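2023-03-30

Second day on the hands. Ya-wen had the bench until eleven, so I spent the first part of the morning reading through yesterday's notes and found I had written down the wrong controller for half the runs. They were all on the Konlow box. Corrected in pen, initialled, moved on.

The question for the week is still whether we keep the multi-fingered hands or go back to the Nyberg two-finger grippers for the household set. Yuk-lan wants an answer before she orders anything for July. I would like one too, as swapping them over takes most of an afternoon and I have already done it twice.

Morning

Started with the wrist calibration. The left arm was out by 2 mm at full reach and the right was fine. Ran it again with the cable moved off to the side and the left came good, so I think the cable was pulling on it. I have asked for a longer one. In the meantime I am letting it lie along the back of the table.

Then I did the warm-up routine from the Komis software, open and close, each finger in turn. The left thumb is slower than it was on Tuesday. I can hear it as well as see it on the plot. Not bad enough to stop.

Ya-wen came back to say that her runs on the small gripper had gone well with boxes and badly with anything round. She had used a grip force of 3 N throughout. I used the same to start with so that we can put our results side by side, and then went up in small steps.

Lunch was late. Soup.

Afternoon

Two-handed work after lunch. I put the objects at the back in a close group, the way they would be in a real kitchen, and left most of the carpet clear so the arms had somewhere to go. The bottle with the yellow cap went down on its side at the front right, well away from the rest.

The yellow plastic piece is the one I care about most. It is glossy and the fingertips do not like glossy. The right hand takes it from above and behind, with the fingers reaching down the far side, and the left comes in at the other end with its fingers curled down. The planner wants both hands there at nearly the same time and the gap between the left fingertips and the yellow plastic gets very small.

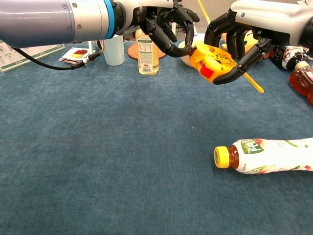

Results, for my own use

Right hand alone on the yellow piece: good from above, poor from the side. The side approach keeps catching its neighbours, and I don't think that is the fault of the hand. The planner treats the fingers as one block and leaves too much room in some places and none in others.

Both hands: slow. The log gives 310 ms between the right hand reporting contact and the left starting its last move. Yuk-lan thinks this is the Dristiton bridge and not the hands at all. She may be right. We ran the same message back and forth with the arms parked and most of the delay was still there. If it is the bridge, then Ya-wen's grippers will suffer from it as well and we have been comparing the wrong thing. She was not pleased to hear it.

Upright bottles: I only tried the clear one on the cork coaster. The hand closes round it well enough but the coaster shifts when the fingers touch down. Will repeat with the bottle straight on the carpet.

Bottle on its side: not attempted. Ran out of time.

My feeling is that the hands are better on odd shapes and the gripper is better on everything else, and quicker. I would not want to defend that on two days of notes. Yuk-lan has asked for 100 runs each before she will look at a table of figures, and I have nowhere near that.

For tomorrow: get the bridge timing sorted first. Ask Ya-wen for her raw logs. Look at the left thumb with the cover off. Book the bench for the whole morning this time.

Home by seven. Rain all the way from the station and I had left my umbrella under the desk.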